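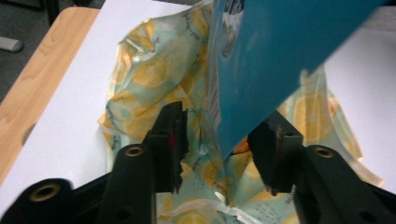

How to Compare Fingertips on a Hand-Held Gripper Using Plastic Bags

By Wendy Catterall
Sat 18 April

We use cookies to remember your settings and count visits. Accept | Manage choices

Most fingertip comparisons I read use blocks, cans and tennis balls. Those are fine for finding out how much a gripper can lift. They don't say much about thin film, and thin film is what gave us the most trouble when we started collecting hand-held demonstrations for the Lendetetti packing arm. A bag has no fixed shape, it slides over itself, and when you pinch it you often get one layer when you wanted two.

The procedure below is the one Ekene Odukoya and I settled on for comparing tips before we commit to a set. It takes an afternoon for two types of tip. You need one hand-held gripper, one person to run it and one person to write things down.

What you need

- A hand-held gripper with parallel jaws and swappable fingertips. The camera should already be mounted and focused.
- At least two kinds of fingertip. We compared a soft rubber tip from Villura with a harder molded one we make ourselves.
- A stack of printed plastic bags, all from the same batch.
- Something stiff and flat, like a printed card or a sealed packet.
- A large sheet of white paper and some low-tack tape.
- A kitchen scale or a small force gauge.
- A notebook or a spreadsheet.

Use printed bags if you can get them. Fruit, flowers, stripes, anything with a pattern will do. Clear film is very hard to see on the recording, and you will be going through that recording frame by frame later. A pattern also shows slip. If a printed shape moves relative to the tip while the jaws are closed, you have slip, and you can mark the frame where it starts.

Step 1: Set up the table

Put the white paper down flat and tape the corners. It gives you an even background and stops the wood grain from showing through translucent film. Leave enough paper on all sides that the bag stays over it when you drag it.

Turn off any light that makes a hard reflection on the film. Glossy bags will always catch some highlights. What you want to avoid is one bright patch sitting right where the tips meet. We moved our desk lamp to the far side of the table and left the ceiling lights on.

Fix the exposure on the camera. If it is left on automatic, the picture will darken each time you move over the paper, and the dark tips will lose all their detail.

Step 2: Check the tips and write down their condition

Look at both tips before every session. Rubber edges chip and go ragged with use, and a worn edge grips film differently from a new one. Sometimes it grips better. We didn't expect that, and in our first round we mixed old and new tips without recording which was which. Those results went in the trash.

Put a small colored mark on one tip so you can tell left from right on the recording. Write down:

- which tip is on which jaw
- how many grasps it has done
- any chips, tears or shiny spots
- whether you cleaned it, and with what

We wipe ours with isopropyl alcohol and wait ten minutes. Dust from cardboard is the worst thing for soft rubber, so keep boxes off the table.

Step 3: Zero the gripper

Close the jaws fully with nothing between them and record the reading. Open them fully and record that too. Do this again every time you change tips. The Villura tips are thicker than ours, and the closed position moved enough that the controller reported an object in the jaws when there was none.

Check the screws while you're there. If your gripper has threaded inserts in the plastic, tighten by hand and stop when it's snug. Kaj Skov spun an insert loose in our first frame and we had to print the whole side again.

Step 4: Run the four grasps

Do each grasp ten times, then move on to the next one. Drop the bag from the same height each time so it falls in its own shape. Don't smooth it out.

Grasp A, top pinch. Come straight down on the highest fold and close. Lift to the height of your hand span and hold for a slow count of three.

Grasp B, gather. Push the open jaws down into the middle of the bag until the tips touch the paper, then close. The film should bunch up between the tips in several folds. This grasp holds best of the four, and it is also the one most likely to pinch the paper underneath. If the paper comes up with the bag, count it as a fail.

Grasp C, edge. Find a single edge of the film and take only that. Soft tips do well here. Hard tips need to be perfectly parallel or they miss one corner.

Grasp D, bag with a stiff item. Lay the card or packet against the bag so that it leans over part of it, then grasp the bag without taking the card. This is closest to what the arm has to do on a real packing table, where things are rarely alone. It also tests the camera, as the card can hide the place where the tips will meet. If you can't see the contact point on the recording, note it. A policy trained on that recording can't see it either.

Ekene and I swap places after every grasp type. One person's hand gets tired, and a tired hand closes late.

Step 5: Score each attempt

Use three scores only:

2 — lifted and held, no visible slip
1 — lifted, slipped, still held at the end
0 — dropped, missed, or took something it shouldn't have

We tried a five-point scale first and spent more time arguing over threes and fours than we did gripping. Score live, then score again from the recording on a different day. Where the two disagree, go with the recording.

Step 6: Measure pull-out force

Clip the bag to the force gauge, close the jaws on a gathered fold, and pull slowly away from the tips until the film moves. Note the peak. If you only have a kitchen scale, weigh a block down on it, tape the bag to the block, pull up, and record how much the reading drops.

Keep the speed the same. Pulling fast gives a higher number and tears more bags. A torn strip of film is easy to miss, so clear the jaws before the next attempt. A scrap left between the tips works like a lubricant.

Our results

We did 200 grasps with the soft rubber tips and 200 with the molded ones, spread over several sessions, with extra attempts on Grasps B and D. The soft tips scored a 2 on 93 percent of the gather grasps. On the top pinch there was little between them. The molded tips were clearly worse on single edges and a little better with the card in the way, I think because they are narrower and easier to see past.

Pull-out force was higher for the soft tips when clean. After a long session without wiping, the difference mostly went away.

We chose the soft tips for the Lendetetti work and kept a box of the molded ones for boxes and trays. Your bags will be different from ours. Bags from Rosales, which we tried later, are thicker and noisier, and both tips handled them without much trouble.

Common problems

The jaws close and come up with nothing. You are probably too high. Push down until the tips touch the paper, then close.

The tips hold but the bag swings out of view. Lift more slowly. If it still swings, the grasp was too far from the middle of the bag.

The two tips wear at different rates. Check that both jaws travel the same distance. Ours didn't, and the left tip was doing most of the rubbing.

The width reading drifts during a session. Zero again after every set of ten. If it drifts by more than the thickness of your film bundle, look for a loose screw before blaming the controller.

Bags stick to the tips after opening. Static. It's worse on dry days. Touch the bag to a grounded metal surface, or wait a moment before the next drop. Don't shake the gripper, as that can shift the camera mount.

If you change the camera as well as the tips, run everything again with the old tips first. Gudrun Frerichs did a lens comparison using this same procedure and her notes are going up in May.

14 shares | 3 comments

Related
Choosing a lens for a wrist camera
Printing gripper frames that survive a drop
Clollance controller: first setup
Azucena Quezada on labeling slip events
Taping down a work surface without ruining the table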